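Looking after old quilts and patchwork at home

By Rocío Núñez

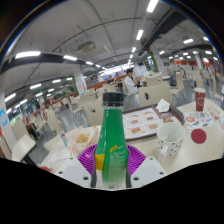 A green bottle with a black screw cap, beside a brown tray.

I get so many lovely messages about quilts found in lofts and at the backs of wardrobes, and the first question is nearly always about washing. Wait a bit! Most old quilts need airing far more than they need water, and an afternoon spread on a clean sheet in the shade will do wonders for that shut-up cupboard smell.

Look before you wash
Lay the quilt out on a bed and go over it with your fingertips. Old browns and blacks are often the first to go, and you'll feel the cloth turning thin and crackly before you can see a hole. Press a damp white cotton rag on each colour (reds especially) and hold it there for a minute. If any colour comes off on the rag, keep the whole thing dry.

Vacuuming, gently
Put a piece of net curtain over the quilt, turn the suction right down and lift the nozzle from spot to spot. Don't drag it. I do the back as well, and I'm always amazed at how much brighter the patches look!

If it does have to be washed
Use the bath, with cool water and a small amount of plain, unscented detergent. Line the bath with an old sheet first so you can lift the quilt out in a sling – wet wadding is terribly heavy and the stitches can't take the strain. Rinse until the water runs clear, then rinse again. Dry it flat on towels, never on the line.

Folding and storing
Roll it if you've got the room. If you must fold, tuck sausages of acid-free tissue into the creases and refold along different lines a couple of times a year. I do mine in July, when the windows are open anyway. Cotton pillowcases make splendid bags for cot quilts. Keep plastic away, and don't let bare wood touch the fabric.

Small repairs
A patch that's splitting can be covered with fine net, stitched down round the edges in 50 weight cotton. It hardly shows, and you keep the original fabric underneath. Save any loose scraps in an envelope with the quilt, and write down who made it if you know!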